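Every September our club sends out the same email. The annual general meeting is coming up, nominations are open, please attend. And every September we get the same turnout. Last year it was 37 people, from a membership of 700.

I've been a member of the Tallgate swim club for long enough to have heard all the explanations. People are busy. The meeting is at 7 p.m., when most of us are driving kids home or making supper. The minutes are dull. All of that is true, and I don't think any of it is the main problem.

The main problem is that we decide almost nothing at the meeting. By the time members walk in, the budget is set, the pool contract with McIver is signed and the fee increase has already gone into the registration system. We're asked to approve things we can't change. I can't blame a parent for staying home and folding the laundry.

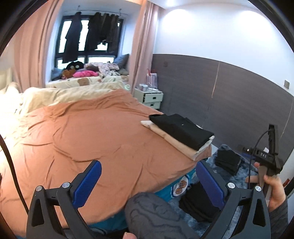
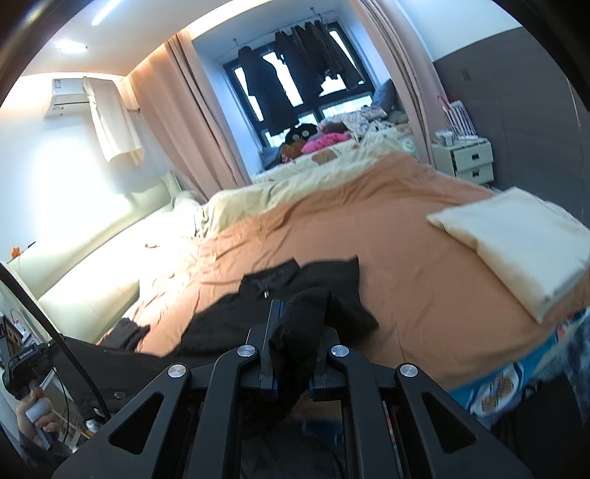 The bylaws set our quorum at 21, so in practice a small group of regulars can pass whatever it likes. Kirstin Mowat raised this from the floor two years ago and was told the number had always worked fine. It works fine for getting through the agenda. I don't think it tells us what members want.

My proposal is simple. Hold the fee vote before registration opens – even if that means moving the meeting to spring. Send out the draft budget 3 weeks ahead, with last year's figures beside it, in a format people can read on a phone. Let members vote online for a few days after the meeting, so the swimmer's mom who works nights at the hospital gets the same say as I do.

Severyn Stasiv, who coaches the juniors, disagrees with me on the online vote. He says people should hear the discussion before they mark a ballot, and he has a point. I'd answer that we can record the discussion and post it the next morning. Some members won't watch it. Some of the people in the room aren't listening either.

There will be a cost. Moving the year-end means paying the bookkeeper for a short extra period, and the online ballot isn't free. I'd still rather spend the money there than on another banner for the pool deck.

Bylaw changes need written notice, and the deadline is the end of the month. I've drafted a motion and it needs a seconder. If you're a voting member and you agree with even half of this, send me a note through the club office.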